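Polling place walk-round, Stodby ward by-election: checklist with comments

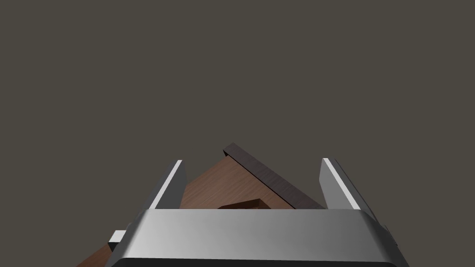 Stullcombe Hall gets 113 voters before lunch on a good day, so we start at the door and work inwards. Vasanthi Reddy checked outside, I did the main room. Anything wooden counts as a snag risk until you've run a hand over it, whether it's a booth shelf or something as small as the object in front of the gripper's two fingers.

Ramp and handrail – OK. Lovely and solid, great improvement on May!

Door width – OK. Both leaves pinned back.

Booths (7) – OK, one wobbly. Wedge fitted, recheck at 6 am.

Low booth – OK. Knee room is excellent.

Pencils and string – ACTION. Two strings too short for left-handers.

Ballot box seals – OK. Spares with Oluwatosin Olatunji.

Fire exit – ACTION. Stacked chairs in the way, Aled Harries moving them Sunday.

Lighting – OK, really bright now over the clerks' table.

Tellers' spot – OK. Clear of the doorway, and party rosettes only, please.

Signs – ACTION. 12 put up, the car park one still points to the old entrance.

Signed off subject to the three actions: Samer Hijazi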